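받는 사람: 시뮬레이션 조작 데이터 메일링 리스트
제목: Re: 냉장고 과제 시연 모으기, 손목 시점도 같이 저장해야 할까요?

안녕하세요, 답이 조금 늦었습니다. 질문이 반가워서 점심도 미루고 쓰기 시작했는데 쓰다 보니 길어졌네요!

10월 5일, Huệ Mai 님이 쓰신 글:
> 안녕하세요. Wirnunik로 부엌 과제 시연을 모으기 시작한 지
> 얼마 안 됐습니다. 지금은 바깥 시점 하나만 저장하고 있어요.
> 손목 시점까지 넣으면 용량이 꽤 늘어서 망설이는 중입니다.
> 냉장고처럼 안쪽이 깊은 곳에서는 차이가 큰가요?
> 그리고 한 과제에 시연을 몇 개쯤 모으고 학습을 돌려 보시는지,
> 실패한 시연은 어떻게 하시는지도 궁금합니다.

첫 번째 질문부터요. 저는 무조건 둘 다 저장하는 쪽입니다. 바깥 시점만 쓰던 때도 있었는데, 냉장고 과제에서 바로 막혔어요. 팔이 칸 앞으로 들어가는 순간 정작 보고 싶은 부분을 팔이 가려 버리거든요. 선반이나 서랍 손잡이 근처에서는 사람이 재생 화면을 봐도 손가락 끝이 어디쯤인지 알기가 어렵습니다. 사람이 봐도 모르는 걸 정책한테 맞히라고 하는 건 좀 미안하죠.

반대로 손목 시점만 쓰면 물체는 아주 크게 보이는데 지금 냉장고의 어느 쪽을 향하고 있는지가 금방 흐려집니다. 저희 환경은 벽도 선반도 문 안쪽도 죄다 흰색 아니면 회색이라 더 그래요. 치킨 색만 혼자 진합니다. 둘을 나란히 놓고 보시면 제가 왜 이렇게 열을 올리는지 아실 것 같아요.
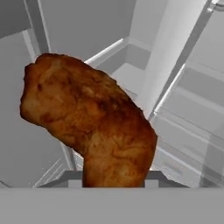 손목 시점의 치킨

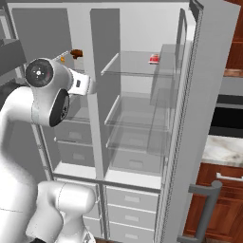

바깥 시점, 오른쪽 문이 열린 상태

글·렌더링: Lợi Bùi (Rokimitz, 부엌 과제 담당)

바깥 시점에서는 팔이 냉장고 왼쪽 칸을 향하고 있다는 것, 가운데 칸막이와 열린 문이 어디 있는지가 한 번에 들어옵니다. 대신 갈색 음식은 조그맣고, 왼쪽 칸 일부는 팔 뒤에 숨어 있어요. 손목 시점에서는 튀김옷의 울퉁불퉁한 표면까지 보입니다. 잡는 위치를 배우는 데는 이쪽 정보가 정말 귀해요.

용량은 이렇게 줄였습니다. 손목 쪽 해상도를 바깥의 절반으로 낮추고, 깊이 영상은 따로 저장하지 않고 상태 기록에서 필요할 때 다시 렌더링합니다. 시뮬레이션이라 누릴 수 있는 호사죠! 관절값, 그리퍼 벌림 정도, 물체 자세, 문 각도, 난수 시드만 제대로 남아 있으면 시점은 나중에 얼마든지 추가할 수 있어요. 그러니 정 급하시면 영상보다 상태 기록부터 꼼꼼히 챙기세요. 저는 예전에 문 각도를 빼먹고 저장했다가 한 묶음을 통째로 다시 모았습니다. 문이 닫힌 채로 팔이 쑥 통과하는 재생 화면은 다시 보고 싶지 않네요.

개수 이야기도 해 볼게요. 이번 냉장고 과제는 지금 383개가 모였고, 11월까지 800개 정도를 채우는 게 목표입니다. 그렇다고 첫 학습을 그때까지 미루실 필요는 전혀 없어요. 저희는 훨씬 적을 때부터 한 번씩 돌려 봤고, 그 덕에 데이터가 한쪽으로 쏠린 걸 일찍 알았습니다. 물체 시작 위치가 거의 선반 앞쪽에만 몰려 있었거든요. 지금은 시작 위치를 여덟 구역으로 나눠서 덜 모인 구역이 먼저 나오게 해 두었습니다. 조종하는 사람 입장에서는 귀찮은 구석 자리가 자꾸 나와서 투덜대게 되지만 결과는 훨씬 낫습니다.

조종하는 사람도 섞으세요. 저희는 세 명이 돌아가며 하는데 습관이 다 다릅니다. 저는 위에서 내려가는 편이고, 옆으로 파고드는 사람도 있고, 잡기 직전에 꼭 한 번 멈추는 사람도 있어요. 이 멈춤이 은근히 골치입니다. 정책이 그걸 그대로 배워서 물체 앞에서 하염없이 서 있더라고요. 그래서 움직임이 거의 없는 구간은 학습 전에 잘라 냅니다. 다만 그리퍼가 닫히는 동안은 팔이 안 움직여도 남겨야 해요. 처음에 그것까지 잘랐다가 잡는 동작이 사라진 시연을 잔뜩 만들었습니다.

실패한 시연은 지우지 마시고 표시만 해 두세요. 저희가 쓰는 표시는 '놓침', '선반에 부딪힘', '시간 초과'뿐입니다. 더 잘게 나눠 봤는데 사람마다 다르게 붙여서 결국 되돌렸어요. 놓쳤다가 다시 잡아서 끝까지 간 경우는 성공으로 넣습니다. 저는 이런 시연을 제일 좋아해요. 깔끔한 시연만으로는 살짝 어긋났을 때 어떻게 돌아오는지를 배울 데가 없으니까요.

Stonau 쪽 환경을 쓰시는 분이 계시면 하나 여쭙고 싶습니다. 유리 선반에 팔이 닿을 때 접촉을 어떻게 기록하시나요? 저희는 접촉 여부만 남기는데 힘까지 남겨 둘 걸 그랬나 고민 중입니다.

Huệ Mai 님, 상태 기록 항목 목록이 필요하시면 편하게 말씀 주세요. 정리해서 리스트에 올리겠습니다. 모으신 시연도 꼭 보고 싶어요!

Lợi Bùi 드림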